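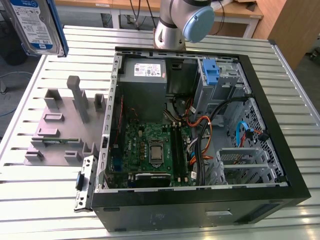 Desktop tower on its side, panel off.

Setness Fold-Down Wall Desk: Six Months in a Small Apartment
By Brenda Oakley

When we moved from a three-bedroom house into 800 square feet, the first thing to go was the home office. I worked at the kitchen table for most of the winter and cleared my things away before every meal. In March I bought the Setness fold-down desk, in the 53-inch width, and put it up in the hallway outside the bathroom.

It is a shallow wall cabinet with a front that drops to make the desktop. Closed, it sticks out seven inches. There is also a narrower one, but I wanted room for a keyboard and a pad of paper side by side.

Putting it up

The box weighs 60 pounds and you need two people. My neighbor Danica Procházka held the cabinet while I drove the screws. The instructions are drawings only, and step four shows the hinge plate upside down. We had it on the wrong way and had to start that part over.

The cabinet hangs from a metal rail that goes into the studs. Our studs are not where the rail holes are, so I drilled two new holes in the rail. The metal is soft enough that a regular bit went through. If you have plaster walls, get advice before you order. The screws in the box are too short for plaster over lath.

Start to finish it took us one Friday evening, with a break for supper.

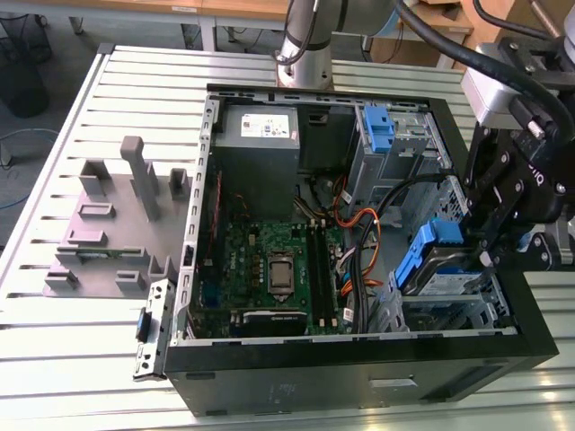 Using it every day

The front comes down slowly on two gas struts and locks with a click. It is steady enough to type on. If I lean on the outside corner it dips a little — not enough to spill coffee, but I notice it. The maker gives the limit as 100 pounds spread evenly, and I have never come close.

Inside are three shelves and a row of cubbies. The bottom shelf takes letter-size folders standing up. The cubbies are too narrow for anything but envelopes and pens, and I would trade all of them for one more shelf.

There is one cord hole, at the back left. A laptop plug fits through. A power strip does not, so mine hangs below the cabinet on a hook.

The finish has held up well. I have one ring from a hot mug, and the white has not yellowed. The magnetic catch was weak from the start and the front would drift open in summer. I wrote to Setness and they mailed a stronger catch in nine days at no charge.

Would I buy it again?

Yes, for paperwork and a laptop. I would not buy it for a big monitor, as you would have to take it down each time you closed the front. Get the wider size if you have the wall, and buy longer screws on the way home.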